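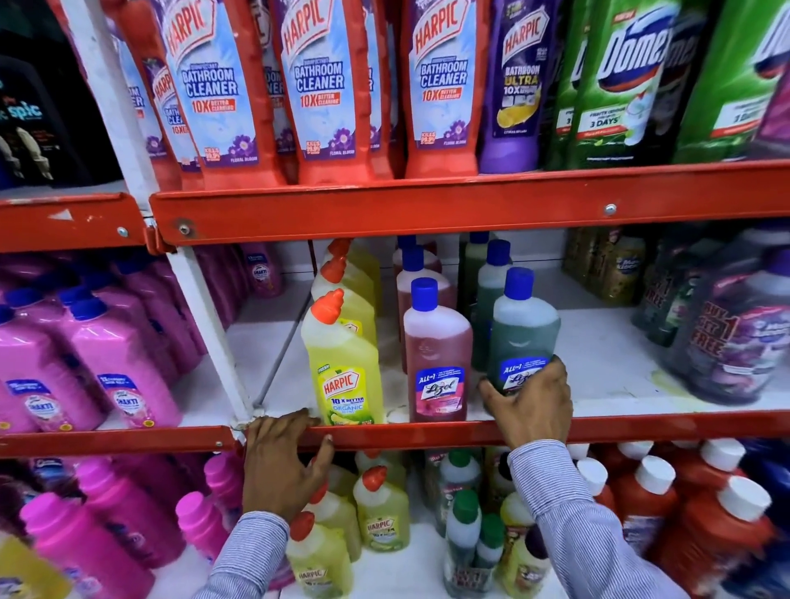

Progress Report No. 5, page 1

Wesance Shelf Layout and Stock Control Project
Household goods section, Drumivska store
Submitted to: Prolberg, Small Retail Fund
Prepared by: Somtochukwu Ugwu
Saturday, September 18, 2021

1. Period and scope

The report covers work on the household cleaning bay since Report No. 4. Food, drink and stationery bays are outside the scope and are mentioned only where stock was moved between them and the cleaning bay.

The work in the period consisted of a full stock check, regrouping of the shelves by use, a first round of date and leak checks, and the fitting of replacement shelf clips. Price labelling was due to start in the same period and has been moved back (see section 6).

2. Condition of the bay at the start of the period

The bay is made up of red metal shelving with white uprights. The frames are sound. Two faults were carried over from the last report: worn clips under several of the middle shelves, and a slight forward lean on the end unit nearest the storeroom door. The lean was corrected with packing under the front feet. Hudec supplied the replacement clips, and all the worn ones have been changed. The old clips were kept in a marked box until the new ones had been under load for a full trading week, then thrown out.

Stock had been placed by delivery date, with new cartons opened into whatever gap was free. The same product could be found in several places, and older bottles were often left at the back behind newer ones. Floor cleaner was also being shelved with laundry liquid, which led to wrong entries in the order book.

3. Stock check

The check was done by hand, shelf by shelf, with the bay closed off. Each bottle was taken out, wiped, read and put back before the next was handled. The final record shows 2,221 units across 163 product lines, including unopened cartons in the storeroom. A line is defined as one product in one size and one scent. Promotional packs are entered as separate lines, as they carry their own price and are ordered separately.

The definition of a line matters more here than in other bays. Bathroom, toilet and floor cleaners from one maker often share a bottle shape and differ only in colour and label. Harpic, for example, is on the shelf in red, purple and yellow bottles, and Lizol in green and in pink. In the earlier record such products had been entered under the brand name alone. They are now entered by brand, use, scent or variant, and size, in that order.

Differences between the old record and the new one were traced where possible. Most came from three sources: promotional packs entered as single bottles, cartons moved to the storeroom without a note, and returns placed back on the shelf before being written up. A small remainder could not be traced and has been written off in the order book under "unexplained".

4. Regrouping of shelves

The new layout groups stock by where in the home it is used. Within each group, products are kept in blocks by brand and then by colour. The main unit is now set out as follows.

Top shelf: bathroom cleaners, with the red Harpic bottles in a row, the purple Ultra bottle next to them and the green Domex bottles further along.

Middle shelf: toilet and floor cleaners. Yellow Harpic bottles stand beside the pink Lizol, with green Lizol next along. The large purple "Buy 1 Get 1 Free" pack is at the right-hand end. Pink Shakti bottles are on the other side of the white upright, with their labels to the front.

Bottom shelf: mixed. Small bottles, large red bottles with white caps and remaining lines are held together here until the second stage of the work.

The bottom shelf does not yet follow the grouping rule. Several lines on it have no agreed place, and moving them now would mean moving them again when the lower shelf height is changed. The shelf will be raised by 20 mm so that the floor can be mopped beneath it without taking the front row out. The uprights allow for the change and no new parts are needed.

Depth has been used in preference to width. A line is given a narrow front and its spare stock is kept directly behind it. The method keeps more lines in view on a short shelf but depends on staff pulling stock forward during the day. When the front bottle is sold and the next is not moved up, the gap reads as an empty line from the aisle, and during the period this led to two unnecessary orders.

5. Handling and checking

Bottles are now removed and replaced singly, held round the body below the neck. Lifting by the cap has been stopped. During the check a number of caps were found loose, and on some toilet cleaners with angled necks there was dried product under the cap. These bottles were taken off sale, cleaned and closed. Any that still leaked when laid on their side in a tray were returned to the supplier or written off.

The order of work for a shelf is fixed:

Clear the front row into a tray.
Read and note each label.
Wipe the shelf, then the bottles.
Put older stock back first at the front, and newer stock behind.
Turn all labels to face the aisle.
Enter the totals before moving to the next shelf.

The entry step was added after the first day, when totals were held over to the end of the session and two shelves were entered against each other. The fault was found on the second reading and corrected before the record was closed.

Gloves are provided and are worn for leaking stock only. Staff reported that the thinner gloves make label edges hard to feel and slow the work, and the thicker pair is kept for the leak tray. Leaking acid-based and bleach-based products are held in separate trays. The trays are marked on the side and on the base, as they are often stacked upside down.

6. Variation from plan

Price labelling has been moved back. The label strip fitted to the front edge of the shelves is narrower than the strip used in the rest of the store, and the existing label stock does not sit flat in it. A short trial with trimmed labels was carried out on the middle shelf. The labels held, but the barcode was cut too close on the longer product names and the hand reader failed on several. A narrower label has been ordered. No labelling will be done in the bay until it has been tested.

Staff training was completed later than planned owing to holiday cover. All staff who work in the bay have now been taken through the order of work in section 5. The evening shift has asked for a printed copy fixed inside the storeroom door.

7. Spending

Spending on shelf parts is complete and within the agreed sum. Spending on labels is held open. The labour line is close to its limit for the period, mainly because of the time spent tracing differences in the stock record. No transfer between lines is requested at present. If the narrower label requires a new holder as well, a request will be made before any order is placed.

Receipts for clips, trays, gloves and cleaning cloths are attached to the financial return. The invoice from Hudec includes a delivery charge shared with another order, and only the project's part has been claimed.

8. Open points

The dark corner at the left end of the top shelf remains a problem. Labels there are hard to read from the aisle, and slow-selling stock tends to collect in it. An added light strip has been considered but is not in the budget. For the present, only bottles with large lettering will be put at that end.

The yellow and pink groups are still mixed at the lower left. The mixing will be dealt with when the bottom shelf is raised.

Storeroom cartons are stacked by supplier, while the bay is grouped by use. The mismatch adds a walk to each refill. Restacking has been costed in hours only and needs a decision from Prolberg on whether it falls within the present grant.

9. Work planned for the next period

Raise the bottom shelf and regroup its contents.
Test and fit the narrower price labels.
Carry out a part check of the fastest-selling lines against the order book.
Repeat the leak check on all bottles with angled necks.
Complete a second full stock check in December, using the same definition of a line.

The next report will be submitted after the December check. The updated line list and the signed stock sheets are held at the Drumivska store and can be inspected there during opening hours.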